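About Grallero

Grallero began with one Italian evening class above a bakery, and (we still can't quite believe it) we've been teaching in the same building for 22 years. These days we have 4 classrooms, a rather good coffee machine and learners from all over town, some brushing up for a holiday, some starting from nothing at all. 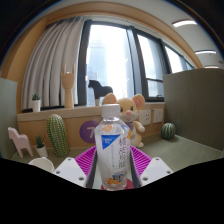
Rongrong Zou wrote to us in April that she had dreaded speaking aloud, and that by her second term she was arguing happily about football in Italian. We do love a letter like that!

Lessons last 60 minutes, though the chatting afterwards tends to run on a good while longer. Do drop in and say hello, the kettle's usually on.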